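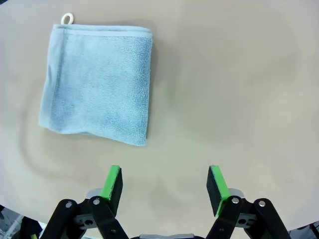

Light blue towel, folded

Ticket 508: Nurse visit records missing after sync
Site: Pennington High School
Product: Tolthorpe Student Health, district edition
Priority: Medium (I asked for High)
Status: Open

Reported by school office:
We keep over 1000 student health records in Tolthorpe. Since the May update, visits logged in the nurse's office show up on her screen but not on ours. The attendance desk then marks those students as absent without a reason, and parents get the automatic text. We had 31 of these before lunch. The sync page says "All records up to date" with a green check mark. I don't believe the check mark.

Skadby Support, first reply:
Thank you for contacting Skadby. Please clear your browser cache and sign in again. If the sync page shows a green check, your data is current.

School office:
Cleared the cache on both computers and signed in again. Same result. I also tried a different browser and the laptop from the front desk, so please don't send me the cache article a second time. If the data were current, I would be able to see it.

Skadby Support:
We have checked our servers and see no outage. Could your school network be blocking the connection? Please ask your network provider, Brernov, to confirm.

School office:
Brernov says nothing is blocked and sent me the log to prove it. I've attached it. Every sync attempt from the nurse's computer reached your server and got an answer back. What your server did with it after that is a question for you.

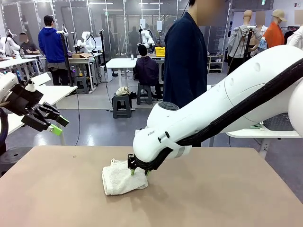

White towel with the gripper on its upper right portion

Skadby Support, second level:
Thank you for the log. We can see the visits on our side, but they are filed under last year's school code. The update may have reset the code on some machines. Please try these steps on the nurse's computer:
1. Sign out of Tolthorpe.
2. Open Settings, then Site, and pick the current school code.
3. Sign in and press Sync Now.
4. Wait for the check mark.

School office, 2:40 p.m.:
Done. New visits now come through – I entered a test one and it reached the attendance desk in 4 minutes. The old ones are still missing, and I noticed the check mark was green before, during and after, so I wouldn't lean on step 4.

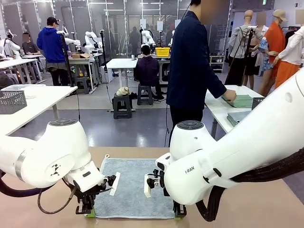 Questions I would like answered before anyone closes this:
Will the 31 visits be moved to the right code, or does the nurse have to type them in again? She has the paper slips, but she also has students to see.
Why did the update change a setting that we didn't touch?
Can the absence texts be turned off for us until this is fixed? I've been calling parents one by one.

Skadby Support, second level:
We have asked the data team to move the older visits overnight. Texts are paused for your site. The school code issue has been passed to the product team as a possible defect. May we mark this ticket as solved?

School office:
No. "Possible" is generous, and overnight hasn't happened yet. Leave it open and I'll check the list at 7:30 a.m.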